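Home | Newsroom | Our work | Take part | Contact
Last updated: 31 Mar 2021

Grostus opens its kitchen table collection to more homes

Hello from all of us at Grostus. I'm Arnulfo Rengifo, I run the collection side of the company, and I've been allowed to write this release myself on the condition that I get the facts in near the top. So: we have now gathered 2586 usable examples of people doing ordinary table jobs with our hand-held grippers, they have gone into the training set for our learning system, Cetora, and from August we will be lending kits to homes in and near Holeck. If you only needed the news, that's it, and thank you for reading. The rest is for those who like a bit more (I always do).

What we are collecting

Cetora is a system that learns to handle household things by studying how people handle them. We don't write it a set of rules for folding a napkin. We give a person a pair of grippers, one for each hand, each with its own small camera looking out past the jaws, and we ask them to get on with the job. The camera sees what the jaws see, more or less, and the recording of that view, together with how far the jaws were open at each moment, becomes one example.

I say "get on with the job" and I do mean it. When we started we gave people a printed sheet with every move on it, pick up here, put down there, and the recordings came out stiff as a board. People were reading instead of folding! We threw the sheet away and now the instruction is a single line. "Lay the table for one." "Clear up the wrapping." "Move the sheet to the other side and make it flat." They find their own way of doing it, and two people hardly ever do it alike, and we're delighted about that.

Soft things come first for us this year. Cloth, paper, film, bags, anything that flops. A mug stays the same shape when you lift it, and Cetora was already fairly good with mugs by last winter. A sheet of something thin is another matter altogether. It folds over on itself, it hides its own corners, it sticks to the table and then it doesn't, and the bit you wanted to grab has gone underneath by the time you get there. My own first try at it took me longer than I'd care to put in a press release.

Why people's own tables

We have a perfectly nice test room at Holeck. It has a plain grey bench and even lighting and a floor you can wheel things over, and for the first few months every example we had was made on that bench. Cetora learned the bench beautifully. Then my colleagues at Andreadis, who build the grippers for us and who look after the arms that Cetora drives, took the system into their own canteen and put it in front of a table with a checked cloth on it, and it went for the checks. Over and over it closed its jaws on a printed line as if there were an edge there to pick up.

I was on the phone to them while it happened and I'll admit I laughed, then I stopped laughing and moved our whole plan about. Real homes have patterned cloths and busy corners and a chair with things piled on it just behind. If the system is ever going to be of use to anybody in one, it has to have met that kind of mess early and often. So out went the bench (well, it's still there, we eat lunch on it) and in came other people's dining tables.

We now ask households to leave the table as it normally is. Please don't tidy for us! Keep the cloth on, the more flowers and borders and curly bits the better. If you change the cloth for a birthday or a holiday, record a few on that one too. The examples we value most at the moment are the ones where something pale and thin is lying over something with a strong print, and the system has to work out which lines belong to the thing it's meant to lift and which belong to the table.

How a session goes

For anyone thinking of joining in, these are the steps, just as I'd tell you at the door.

1. Put the kit on the table and switch on both grippers. Wait until each one shows it is recording. If one is and one isn't, switch both off and start again.

2. Open and close the jaws fully, a couple of times, slowly. It gives us the range for that session and saves a lot of guesswork at our end.

3. Read your one-line task, put the paper down somewhere out of the way, and take a breath. There's no clock.

4. Do the task at the speed you'd do it with your hands. Some moments will blur, thin sheets especially, and that's fine by us. We would much sooner have a blurred example done at a natural pace than a sharp one done in slow motion, so please don't hold back for the camera's sake.

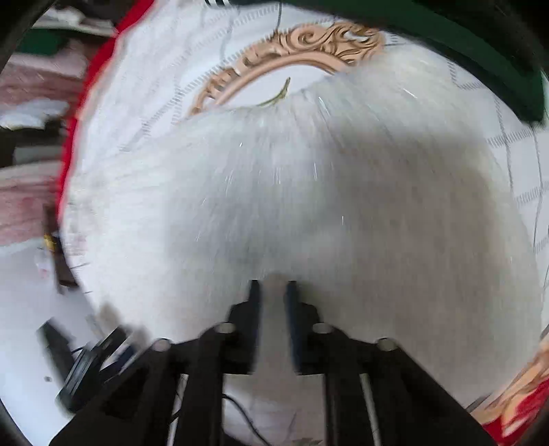
5. If you drop something, pick it up with the grippers and carry on. A fumble and a recovery is worth keeping. We used to cut those out and I regret every one of them.

6. When you've finished, let go, lift both grippers clear of the table and hold them still for a moment so that we can find the end.

7. Muddle things up a bit before the next go. Crumple what was flat, turn the sheet over, shift it to the far side. Then do the same task again.

Most people settle into it by the third or fourth go and then don't want to stop. Give your wrists a rest anyway.

The numbers, for those who like them

The 2586 examples were made in 335 sessions. Each home had 2 grippers on loan. We looked through all the recordings by eye before anything went to Cetora. It's slow work and I wouldn't swap it for anything, because it's how we find out what people really do with their tables. Anything with a face in it, or a letter somebody could read, is taken out and wiped before the rest moves on.

What has it done for the system? I want to be careful. On flat cloths with a strong print, Cetora now goes for the edge of the sheet far more often than it goes for the pattern, and the canteen cloth at Andreadis no longer gets pinched (they've kept it as a test and won't let anyone wash it). It is still poor with clear film. It is still poor when a sheet has been folded over twice and the top corner isn't the real corner. I'm not going to say when it will be good at those, as I don't know, and the next round of collecting is meant to help us find out.

Who can take part

Anyone over eighteen within reach of Holeck who has a table and can spare an afternoon or two. You don't need to know the first thing about robots. We've found that the people who have never held a gripper before give us some of the most varied examples, and left-handed people are very welcome, we're badly short of you.

The kit comes in a padded case with both grippers, the chargers, a pack of task slips and a bag of things to handle. You're free to use your own napkins, tea towels and wrapping paper as well, and please do, our bag is getting a bit samey. We pay for your time by the session and we collect the case ourselves, so no queueing at the post office. You can ask us to delete your recordings at any point up to the moment they go into training, and I'll deal with that myself.

Homes that took part in the first round are welcome to go again, though we'll ask you to pick a different table or at least a different cloth. I know one or two of you have already been out looking for a louder one and I can't wait to see it.

For the press

I'm happy to talk to anyone, local paper or otherwise, and happier still if you'll come over to Holeck and have a go with the grippers before you write about them. Allow a good hour. Questions about the gripper design are best put to Andreadis directly, and they can lend a pair for filming if you give them a bit of warning. Anything about Cetora, the recordings or how to join comes to me, Arnulfo Rengifo, at the Grostus newsroom. Leave a message if I don't pick up, I'm probably at somebody's dining table.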